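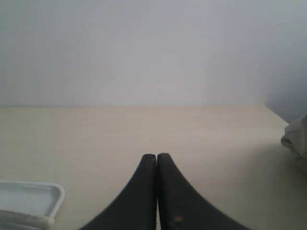
Fig. 1. Two tapered shapes, nearly touching, against a plain off-white wall.

Week 4: Negative space (or, drawing the bit you'd normally ignore)
Handout revised 11/6/22

Right, pencils out. Last week we did contour, and I was really pleased with the chairs, though most of you drew the chair you know and not so much the chair that was standing there. I do it too! Your brain says "four legs, all the same length" and your hand believes it.

So this week we leave the thing alone and draw the gaps. Negative space is just the shape of whatever is left over: the triangle between an arm and a hip, the slice of sky between two chimneys. You have no fixed idea of what those shapes ought to look like, so you end up looking properly.

Have a go with Fig. 1 first. Start with the thin sliver of light between the two dark forms, then do the wall on the left, then the wall on the right. Notice that the outer edges are curved, and that one side flares wider than the other. If your two bits of wall come out as mirror twins, look again.

Main exercise (12 minutes, no rubbers please)
Pick one of the stools or the big jug from the Hundmont cupboard. Draw a box on your paper, then fill in only the background with the side of a soft pencil. Leave the object white. Squint a lot. I mean it, squinting is half of drawing.

Then turn the page upside down and check the shapes against each other. Which gap is the fattest? Is it the fattest on your paper as well?

A few things that go wrong every year: the box is drawn too big, so the background has nowhere to stop; people get bored and start shading the jug; people hold the pencil as if they were signing a cheque. Loosen up, hold it further back.

For next time
Fill two pages of your sketchbook with gaps from home. Railings are lovely for this, and so are bicycles, if you're feeling brave (I once gave up on one halfway and had toast). The Wandness pads in the shop are fine, any cheap paper will do.

We're in the Kekmont room again next week. Bring charcoal and something you don't mind getting filthy.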